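July, after lunch. Kitchen, Gemden house

Two sessions in and the green cabinets are winning. Karthikeyan wanted every door checked for swing before we put anything back, so I opened and shut doors until my knees filed a complaint. They all close. The one next to the corner closes with opinions.

Countertop wiped down, brown side up, as he put it. Found the Nambiar receipt for the handles under the drawer liner: 3865, and not a word on it about what that bought us. Filed in the Wistik folder, where paper goes to be forgotten.

Still to do: sort the small stuff on the blue mat into keep, maybe, and Raghavendra's. He claims anything round. Spoons go in the top drawer of the three -- I don't care what the old label says. Flowers stay by the sink end until someone objects in writing.

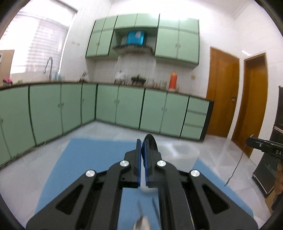

Mat down on the tile, bowl and spoon still waiting for a home.

Corner cupboard next. Bring the short stool and the good flashlight.

Comments

Raghavendra Salian: I claimed 2 round things. Two.

Karthikeyan: The corner door is fine if you lift it a little. Also the flashlight is at Baltora.

Raghavendra Salian: Which one is the good one?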